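4. Teaching small-item pickup

Your Isley sorting cell learns from the people who already do the job, so this is the fun part – your jewelry sorters become its teachers! Less squinting over trays, more time for repairs and checking.

Allow 42 minutes for a first session.

1. Lay the pieces on a soft, flat surface. Patterned cloth is fine.

2. Take a gripper in each hand and open the fingers fully.

3. Lower one gripper until its pads stand on either side of the ring, then pause before closing.

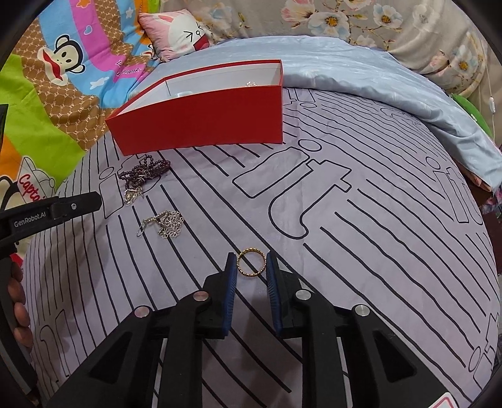 4. Close gently, lift, and place the ring in the box. Record 16 passes, then swap sorters.

Note: Everyone's grip is a little different, and the cell learns more from the mix.

Caution: Never squeeze stone settings.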